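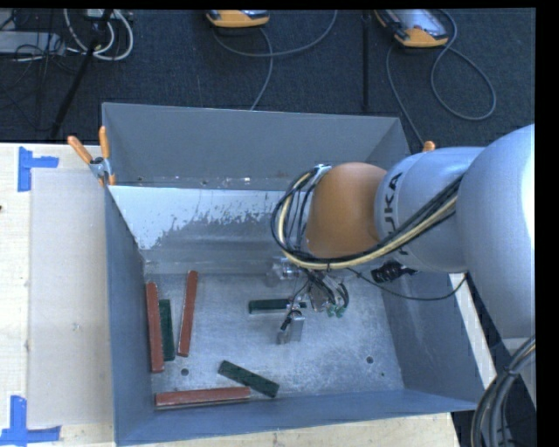 A thread on how we run bin picking tests, written after two people asked me for our checklist. I work on the picking cell at Nastham. These are our house rules. They are not a substitute for your risk assessment or for the robot maker's manual.

1/ Mark where the bin goes. We put blue tape Ls on the table and line things up to the tape. If the bin gets bumped, the run stops and the bin goes back to the marks before anyone looks at the results. Tape is cheap and a shifted bin can waste a whole afternoon.

2/ Clamp the bin. Spring clamps on the rim are fine for light blocks. Check them by hand at the start of a session and again after any collision. The clamps go into the collision model too. We forgot that once and the wrist found one for us.

3/ Write down the part set. For the current test it's flat rectangular blocks, three long red and three short green. Same six every run. If a block gets chipped, swap it and note the swap in the log.

4/ Decide the starting layout before you start. We use two kinds: "dropped" (tip the blocks in and leave them) and "placed" (copy a layout from the printed sheet). Never mix them in one results table. A placed layout with a block standing clear of its neighbors will flatter any planner.

5/ No nudging. If a block ends up tight against another or flat along a wall, it stays there. Those are the picks customers will complain about later. Log it as a miss if it's a miss.

6/ Leave the bin ugly. Ours is bare sheet metal with a scuffed floor, and the coating on the slanted panel is flaking at the edge. Someone offered to repaint it. I said no, because bins on a real line look like that, and I want the vision numbers from the worn one. Do check for sharp edges before you put your hands in.

7/ Holes in the floor count as features. Ours has two big round ones near the front corners and a smaller one. Mask them in the vision setup and write down that you did. Duangjai Jaidee found an old config where only one was masked, and we had to throw out 2 sets of runs.

8/ Cable dress. Before the first run, jog the wrist through its full planned range at reduced speed and watch the loop. It should never pull tight, and it should never hang lower than the fingers. Look at any thin cable that droops on its own. If it can catch the bin wall, tie it back.

9/ Look over the gripper with the arm stopped. Finger straight, fittings seated, tubes not rubbing on anything. This takes a couple of minutes. Sign the sheet with your name, not your initials. We had two people with the same initials for most of April.

10/ Hands in the bin only with the robot in a safe stopped state, every time, following your own site procedure. "It's between picks" is not a stopped state. Kamonchanok Kaewmanee wrote this rule and she will walk over if she sees you bend it.

11/ One person holds the pendant, and that person is the only one who says go. If they need to leave, the run ends. Handing it over in the middle of a run is not allowed.

12/ Floor cables. We run on carpet, so they don't get kicked as far, but they still get kicked. Keep a clear path from the operator's spot to the e-stop and walk it once before starting.

13/ A test is 100 attempts. Stop at 100 even if it's going well. If you stop early, the run is reported as incomplete with the reason next to it. It doesn't get scaled up to a percentage.

14/ What counts as a pick: the block leaves the bin, stays in the fingers for the whole move, and lands inside the drop zone. Lifted and dropped back in is a miss. Two blocks at once is a miss – even if both make it to the drop zone.

15/ Keep all the logs, including the bad ones. We have 989 attempts recorded on this part set so far under the Gurell project. The failed ones get opened far more often than the good ones.

16/ Changes go in one at a time. New finger, new lighting, new software version – pick one, run the test, write it up, then do the next. I know this is slow. Last year we changed the finger and the approach angle on the same day and still can't say which one helped.

17/ Someone asked whether these rules come from a standard. The safety ones are there to support our risk assessment, and that was done against the standards that apply to our cell. The test ones we wrote ourselves, starting from a sheet Grovitz shared with us and cutting what we didn't use.

18/ I'll post the blank log sheet when the drop zone section is rewritten. If your bins are deeper than ours, rules 5 and 8 probably need more detail, so send me what you use.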